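How to set up shared shelving in a workroom (and keep it that way)

Updated April. Same method we used at Verkthorpe, written up after three people asked for it in one week.

What you need

Metal shelving unit, the kind with holes up the uprights so shelves can move. Lidded boxes, two or three sizes. Tape measure. Marker, label stock, a rubber mallet. Two people for the standing up part, one is enough for the rest.

Total for ours was $384 including boxes. You can go cheaper if you buy the boxes used, just check the lids still close.

Step 1. Empty the table first

Yes, before the shelves. Everything on the work table gets sorted into: used every day, used sometimes, somebody else's. The somebody else's pile goes back to people the same afternoon. Don't box it, it'll sit there until next year.

Small stuff (tape, cable ties, chargers, spare screws) goes in zip bags before it goes in any box. Skip this and you will be digging.

Step 2. Measure

Height to the ceiling, less any lights or beams. Width of the wall or the gap. Depth, and this is where people go wrong. Measure with a chair pulled out behind you. We wanted 40 inches of clear floor between shelf and desk and got 38, fine in practice, but a deeper unit would of been a pain every time someone rolled a chair back.

Leave the windows clear if you can.

Step 3. Build it

Lay the uprights on the floor, holes all facing the same way. Bottom shelf in, top shelf in, stand it up, then do the middle ones. Clips go in by hand, then a tap with the mallet. Don't hammer.

Check each shelf sits level before you load. Count the holes from the bottom on all four corners, same number every time. Donal Ó Briain did ours by eye and had to redo two shelves.

Anchor it to the wall if it's a tall one. Check the load rating on the box, ours says 100 pounds a shelf and we stay well under.

Step 4. Pick box spots by weight

Heavy on the bottom. Tools, power bricks, anything with a motor.
Every day stuff between waist and shoulder.
Light and rarely used up top, packing foam, spare bags, the holiday lights.

Leave gaps. A shelf that's full on day one has no room for the stuff you forgot, and you did forget some.

If you have different color boxes, give a color a job. If they're all mixed colors from three different stores, don't worry about it, labels do the work.

Step 5. Label

One side only, the side facing the room. Big letters, two words max. "Spare cables" good. "Misc" not allowed. Aoife Brophy tapes a list inside each lid as well, takes a minute and saves a lot of opening and closing.

Write on the label stock before you stick it. Marker on a curved box comes out terible.

Step 6. Load it with everyone there

Do this while the room's in use if possible. People who put a box up remember where it is. Give it half an hour, late morning is good, before lunch scatters everyone.

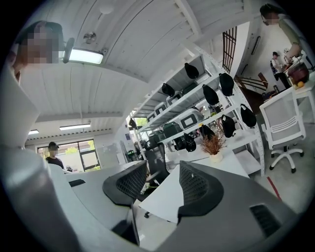 White unit with the perforated uprights, boxes on, plenty of shelf to spare. Table on the right still to do.

Step 7. Go back to the table

It'll have filled up again. Second pass, same piles as step 1. Anything that has a box goes in its box. Anything without one either gets a label and a box or goes home with its owner.

Keeping it going

Five minutes at the end of the day, tables only.
Once a month pull down one box and go through it. Just one.
New box = new label same day.
Nothing on the floor in front of the unit, ever. Róisín Costello put a strip of tape down to mark the line, works well.

Problems

Unit wobbles: loose clip, usually at the bottom. Unload before you fix it.
Shelf bows: too much weight in the middle, move boxes toward the ends.
Lids won't stay on: box is too full, split it.

Next page: desk cables, with Finbarr's clip method.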